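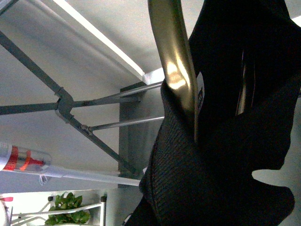 Page last changed in October, 7:42 PM

Home Forums Knits and Woolens Repair Search Log in

Thread: Folding a heavy black rib knit so it doesn't grow

tidewrack
I have a big black knit with a fine diagonal rib, and I fold it on the white table in the back room, the one with the square gray legs. The picture at the top is from there. Every time I fold it I get the same trouble. The side bunches into fat folds, part of it goes over the edge of the table, and once it's hanging the weight pulls the rest along. I have been using it for two winters and it's longer than when I got it.

Is there a way to fold something this heavy that keeps it in shape on a shelf? I don't have a drawer deep enough.

ZaidKaram
Start from the middle of the table. If any of it is hanging while you work, you are stretching it. My table is narrow too, so I do it on the bed with a sheet down.

For the fold itself:
Lay it face down.
Push the ribs together with flat hands from both sides until they close up.
Sleeves in, straight down the back.
Thirds from the bottom.

Don't pull it to get the wrinkles out. Pushing is fine.

pell_m
Agree on the bed. Disagree on thirds. On a thick rib, thirds gives you two hard creases and they show for days. I fold once in half and leave it at that. Takes more shelf but my shelf is wide.

ZaidKaram
Depends on the shelf. Mine is a Wosodby closet unit and half folds stick out past the front by a hand.

tidewrack
Mine would stick out too. What about rolling?

pell_m
No. Rolling a rib stretches the outside of the roll. Fine for a T-shirt.

Maysoun Awad
I've rolled heavy knits for years and had no trouble, so I wouldn't say a flat no. It has to be a loose roll with a towel inside. A tight roll in a suitcase is another matter.

On the growing: has it been washed lately? Sometimes length comes back if you wash it cool, press the water out in a towel, and dry it flat, patted to the measurements you want. Write the measurements down first. I measure shoulder to hem and across the chest.

tidewrack
Not washed since spring. I can try that. I'd have to dry it on the same table and I don't think it will fit.

Maysoun Awad
Two towels on the floor of a room with the door shut. Turn it over once the top feels dry. A heavy one can take 2 days, sometimes longer in a cold room.

grommet73
I looked at the folds in that picture and wondered what the fiber is. There's a thin line of shine in one spot. Cotton rib doesn't usually look like that to me. If it has viscose in it, washing could make it longer.

tidewrack
The care label is cut out. I bought it secondhand at a place in Plondovbridge and it was listed as "black knit, heavy." I've been treating it as wool.

grommet73
I wouldn't wash it until you know. Pull a bit of yarn from an inside seam and do a burn test over the sink. Wool smells like hair and goes out by itself.

pell_m
You can't judge fiber from one bright line. Any fold will catch the light if a lamp is in the right place.

grommet73
I said I wondered. The burn test settles it.

Maysoun Awad
A burn test on a blend doesn't settle much. It's worth doing anyway, but if the smell is mixed, take it to a cleaner who handles knits and ask. I use Moussa on the corner by me and they will look at a thing without charging.

tidewrack
Did the burn test this morning. Smelled like hair, went out quickly, left a crumbly black bit. So mostly wool, I think.

ZaidKaram
Sounds like it. Go ahead with the cool wash then. No wringing, and don't lift it out of the sink by the shoulders. Get both arms under it and lift the whole thing.

hallway_jen
Coming in with a different question. Does anyone use the Trernley shelf dividers for stacks of knits? I have 5 heavy ones in a pile and the pile leans.

ZaidKaram
Heaviest at the bottom and turn every other one around so the thick ends don't sit on top of each other. I never needed dividers after that.

hallway_jen
Tried that, still leans. I'll get the dividers.

pell_m
Two piles.

hallway_jen
No room for two piles.

tidewrack
Update. Washed it, dried it on the floor on towels, took most of the weekend. It came back by about an inch in length, which leaves it still longer than when it was new. The width is fine. I folded it on the bed in thirds with a strip of tissue in each fold and it sits on the shelf without sticking out.

pell_m
Check the creases in a week.

Maysoun Awad
Good result. An inch is about what I'd expect from one wash. Don't hang it, even over a chair back.

grommet73
What did you use for soap?

tidewrack
Ordinary wool wash, the unscented kind, half a cap in the sink. Rinsed twice.

1,000 threads in this section. Replies are open.

Related threads
Black knits and lint: brush or tape?
Cuffs gone wavy after drying
Storing sweaters under the bed
Replacing a cut-out care label
Fine rib snagged on a table edge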